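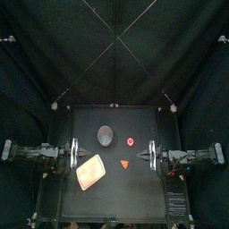

Facing arms over a shared work surface, with a cup, a flat rectangular lid and two smaller items between the grippers.

Home Products Documentation News Support Careers

Grusteo releases Takar 2, planning and perception software for paired manipulators

HAMILTON, Ont., 21 July 2023 – Grusteo today released Takar 2, the second major version of its planning and perception software for workcells in which two robot arms share one table. The release replaces the sequential planner used in earlier versions with a joint planner, adds wrist camera input to the object tracker, and moves cell calibration into a single command-line tool.

Takar runs between the task layer and the arm controllers. It accepts a grasp or placement goal for either arm, or for both, and returns time-parameterized joint trajectories. It doesn't replace the vendor's servo loop or safety functions, and no changes to controller firmware are required.

Joint planning

In Takar 1, one arm was planned first and its swept volume was handed to the second arm as an obstacle. The method was predictable but conservative. With bases mounted on opposite sides of a table, the region both arms can reach is also the region where most of the work is done, and the second arm was frequently held at its start pose until the first had cleared the middle.

Takar 2 searches the combined configuration space of both arms. Priority is assigned per segment and can change hands during a motion. Where no simultaneous solution is found inside the time budget, the planner falls back to the sequential method and writes the reason to the log.

On the reference computer specified in the documentation, the median replanning time for a change to one goal is 19 milliseconds. Initial plans from a cold start take longer and depend on the number of collision shapes loaded.

"The sequential planner was correct, and customers were still losing cycle time to it," said Felicja Krajewska, director of software at Grusteo. "Most of the work since January has gone into the fallback behaviour. A joint planner that stalls when it can't find an answer is no use in a cell, so the deadline is enforced outside the search and the arm always has a valid trajectory to follow."

Wrist camera input

The object tracker previously took poses from fixed cameras only. A fixed view of the table is a good source for coarse position but loses objects when a link or gripper passes over them. Takar 2 fuses fixed and wrist views into one estimate per object, weighted by distance, viewing angle and the amount of the object that is unobstructed.

A wrist view introduces an occlusion of its own, as the gripper fingers take up a large part of the lower image and cover whatever is directly in front of them. Takar 2 renders a mask from the finger geometry and the current jaw opening, and excludes those pixels before matching. Masks for custom or printed fingers are generated from the mesh file already used for collision checking.

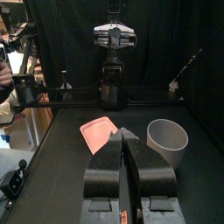 Wrist camera view past the gripper fingers, which partly cover a cup and a shallow rectangular tray; the opposite arm is on the far side of the table.

The opposite arm is treated in the same way. When its links enter a wrist view they are predicted from joint state and masked, so that they are not reported as new objects. A second mask limits processing to the table surface. Anything past the table boundary, including people and equipment elsewhere in the room, is discarded at this stage and is not passed to the tracker. The table mask is a perception filter only and must not be used as a personnel detection function.

Transparent and thin-walled objects remain the weakest category. Depth returns from clear plastic are sparse, and Takar 2 relies on rim contour fitting for open-topped containers. Flat items lying close to the table surface are matched on outline and colour, as their height is often within the noise of the depth sensor. Users with dark matte tabletops should turn off automatic exposure and set it manually; the procedure is in the commissioning guide.

Calibration

The new calibration tool, Orkby, solves for both arm bases, all fixed cameras and all wrist cameras in one optimization. Earlier versions calibrated each camera against its nearest arm and left the base-to-base transform to be measured by hand. Errors in that measurement showed up as a consistent offset at handover.

Orkby moves each arm through a set of 38 poses while the other holds a target, then exchanges roles. Residuals are reported per camera and per joint. The tool exits with an error if any residual exceeds the configured limit, and the previous calibration is left in place. It can be run without a display from a maintenance script.

Verification

Takar 2 was verified against a regression suite of 1,403 recorded planning problems, each replayed on every build. The suite includes goals that are unreachable, goals that conflict, and objects that are moved after a plan has been issued. Problem files and the replay tool are supplied to licensed users, who can add cases from their own cells. A customer case is stored as joint states, goals and collision geometry; camera images are left out unless the export flag is set.

Known limitations at release:

- Arms mounted on moving bases are not supported.
- Carried objects are modelled as rigid. Bags, cloth and cable are outside the scope of the collision checker.
- Wrist camera fusion requires hardware timestamps. Cameras without them can be used in fixed-view mode.
- Configuration files from Takar 1 must be converted. The converter does not carry over custom cost terms.

Availability

Takar 2 is available now to customers with a current maintenance agreement, at no additional charge. New licences are sold per cell and cover both arms. Integration and commissioning services in Canada are provided by Makowska, Grusteo's engineering services partner. Security fixes for Takar 1 will continue until the end of its published support period, and no further features will be added to that branch.

Release notes, the migration guide and the Orkby manual are in the customer portal under Documentation.

About Grusteo

Grusteo develops motion planning, perception and calibration software for multi-arm workcells. Its software is used in laboratory automation, kitting and light assembly.

Media contact: Felicja Krajewska, Grusteo, Hamilton, Ontario

© 2023 Grusteo. All rights reserved. Privacy Terms of use Contact us Back to top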